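4.2 What gets kept: the second life of small packaging

The diary data surprised us most where we had expected the least. We asked the 200 households to log every item of packaging that stayed in the home for more than a day after it was emptied, and to write a few words on why it was still there. Over six weeks they sent in 4,000 entries. A good share of these describe jars and sturdy boxes, as earlier work on domestic reuse would lead one to expect. But the entries that our coders kept reading aloud to each other were about flimsy things: bread ties, foil, paper cups, the foam nets that come around pears and mangoes.

Foam nets deserve a paragraph of their own. They weigh almost nothing, they can't be sorted with rigid plastics in any of the three towns, and most guides to household waste skip them. Yet people clearly enjoy them. Diarists slipped them over wine glasses before a move, padded Christmas ornaments with them, and put them between nonstick pans. One household in Vomell had been passing the same bag of nets back and forth with a neighbor since the mango season. Kioko, who coded this part of the data, proposed the term "soft keeping" for items that are held onto with no fixed plan but a strong sense that a use will come along. We adopted it for the whole study.

Printed cups behave differently. Plain white cups were thrown out the same day in nearly every home that mentioned them. Cups with a pattern lasted longer, and the reasons given were cheerful and specific: seedlings, paintbrushes, a child who liked the picture. It is a lovely small effect, and it held up when we looked at each town on its own.

Tubes form a third group, and here the text on the package matters. Hand cream, toothpaste and ointment tubes are often kept past empty because their owners want to buy the same one again and rely on the back panel to do so. Several diarists cut the tube open, used up the last of the cream, and then pinned the flattened tube to a board or tucked it into a purse. This was most common with imported products whose labels the diarist could not fully read. A tube covered in German is hard to describe to a pharmacist and very easy to show to one — a point that Varma made in our first coding meeting and that the entries bore out again and again. 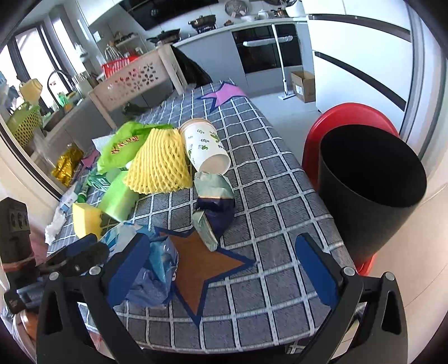
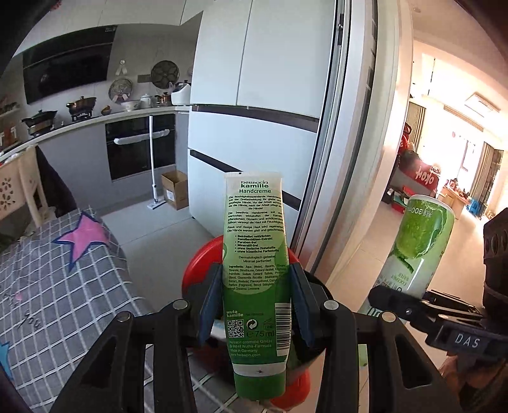
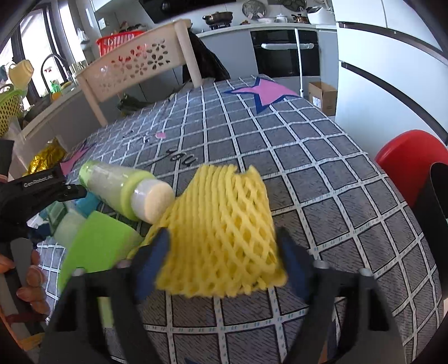
Figure 6. Small household packaging. First: paper cup with cactus print, with a fruit net sleeve beside it. Second: back panel of a hand cream tube, 75 ml. Third: foam fruit net sleeve.

4.3 Where kept items live

Soft keeping needs a place, and the place is rarely a cupboard. Diarists named windowsills, the top of the fridge, the end of the dining table, and above all the "bag of bags" hanging from a door handle. These spots share two features. They are within reach during cooking or cleaning up, and they fill up in plain sight, so that someone in the household sooner or later complains.

Complaints turned out to be wonderful data. In shared homes, entries often record a short negotiation over a single object, and the person who loses the argument tends to move the item to a less visible spot instead of discarding it. Mai has traced several such moves through one Flarkano household, where a stack of foil trays went from counter to oven drawer to balcony before being used, at last, under a row of tomato plants in September.

Single-person homes logged fewer moves and longer stays. We return to this difference in Section 5, where the follow-up interviews let us separate the effect of living alone from the effect of having more storage per person.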